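Search this site… Search

Let the snack bags burst

I want to make a case for the crisp packet as the best safety teacher in robotics, and I'll start with the day ours went wrong.

Last October, at Hullmont, we were testing a packing arm on bagged snacks. It had done 800 picks without a fuss and we were all rather pleased with ourselves. Then a bag slipped a little in the jaws. The controller read the slip as a weak hold and squeezed harder, the bag slipped again, and it squeezed harder still. By the third go there was a bang and Gwion Gape had pea crumbs in his hair. The arm carried the empty wrapper to the box, let go neatly and logged a success!

I love this failure. I've told the story to anyone who will sit still for it. Everything we'd got wrong was in it: no upper limit on the grip, one signal for "slipping" and none for "crushing", and a log that only asked whether the jaws had closed and opened. Swap the bag for a finger and it stops being funny very quickly.

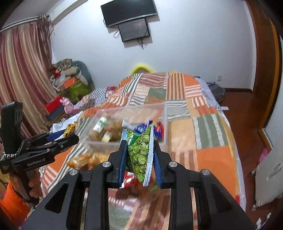
Zerrin Özkan thinks I'm too fond of soft, noisy, crinkly things. Her view is that you prove a gripper on steel blocks first, where the numbers are clean, and she's right that we found the missing limit faster once we went back to blocks. But the blocks had passed it in the first place. A block doesn't change shape while you hold it. A bag of snacks is part air, part crumbs and part luck, and you feel it give before you see it.

So I'd like people's hands in this work much earlier, and I'd like them on awkward shopping, in ordinary rooms, with covers and clutter underneath. Melahat Kırmızıgül spent 13 days going through our old logs and found 30 more "successes" that were nothing of the kind. We'd been sitting on them for months, quite happily.

The fix was dull: a hard ceiling on force, a stop after the second slip, and a person called over to look. It costs us a bit of speed. Daithí Buckley still grumbles about the stops, and he's welcome to, as long as he leaves the ceiling where it is. Next I want to try it on bread rolls.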